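Home | News | Courts | Business | Sports | Weather | Obits

Jury clears former Flilletti warehouse manager in loading dock fire

July 24, 2023

A county jury took less than one afternoon to acquit a former warehouse manager accused of setting the fire that gutted the Flilletti Housewares loading dock, ending a case that leaned almost entirely on a door log and a smell.

Not guilty on both counts. Arson in the second degree, and insurance fraud. The defendant, 60, put his head down on the table when the foreperson read the first one and didnt lift it until the second was done.

The fire broke out in February, a little after closing, in a stack of flattened cartons on the east side of the dock. It spread to the roof and to a trailer parked at bay 8. No one was hurt. The company put its losses at $81,000, most of it stock waiting to go out to stores.

Prosecutors told jurors the manager was angry over a cut in hours and was the last person to badge out that night. They also said he had signed off on a stock count days before the fire that listed goods the company didn't have. A firefighter testified that he smelled what he took for lighter fluid near the cartons.

Trouble was, no lab result to go with it. Samples were bagged at the dock but never sent out for testing, an investigator admitted on the stand. Asked why, he said he believed another office was handling it. The other office believed the same about his.

The judge had already thrown out a third charge, reckless endangerment, before the defense put on its case. She said the state had offered "a theory of who, and very little on how."

Then the door log. The badge system, made by Vimel, showed the manager leaving through the front at 6:42 p.m. But the dock door has its own reader, and that one had been down for 2 weeks. Anybody could have come and gone on that side without leaving a record, a Vimel technician told the court. Under cross-examination he said he had reported the fault by e-mail and got no answer.

The defense called only one witness, a fire expert hired from out of state. He pointed to a battery charger for a pallet jack, plugged in close to the cartons, and said it could not be ruled out as the cause. The charger itself was hauled away with the debris before anyone looked at it.

"They lost the charger and they never tested the samples," the defense lawyer said in closing. "What's left? A man who went home from work."

The assistant prosecutor told jurors to use there common sense. She noted the stock count, the argument over hours, and a text message in which the manager wrote that the place "could burn for all I care." The defense called it venting.

Jurors asked one question during deliberations, to see the floor plan again. Verdict came back shortly after. Two of them declined to comment on the way to the parking lot. A third said the untested samples bothered her from the first day and she kept waiting for somebody to explain.

The district attorney's office said in a short statement that it respects the jury's decision. No word on whether it will look at how the samples were handled.

Still open: a civil suit. Plondomance, the insurer, has refused to pay the Flilletti claim and sued to get out of the policy, citing the disputed stock count. That case sits with a different judge, at the Fitzgerald Street courthouse, and the acquittal doesn't decide it. The burden of proof is lower there. A lawyer for the insurer said the suit goes forward.

Flilletti moved its shipping to a rented building across the river in the spring and has been filling orders from there. A company spokeswoman said the firm had no comment on the verdict and that the old dock will be torn down whatever happens in the civil case. 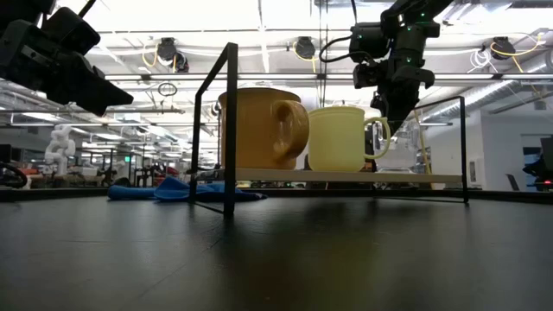 What happens next

The former manager, who was let go after his arrest, wants his job back or back pay, his lawyer said. No claim filed yet. A hearing in the Plondomance suit is expected in the fall, date not set.

Related stories

Insurer sues to void Flilletti policy after dock fire
Fitzgerald Street courthouse elevators out again
Judge drops one charge in warehouse arson trial
County to review how fire evidence is stored
Man pleads guilty in string of carport fires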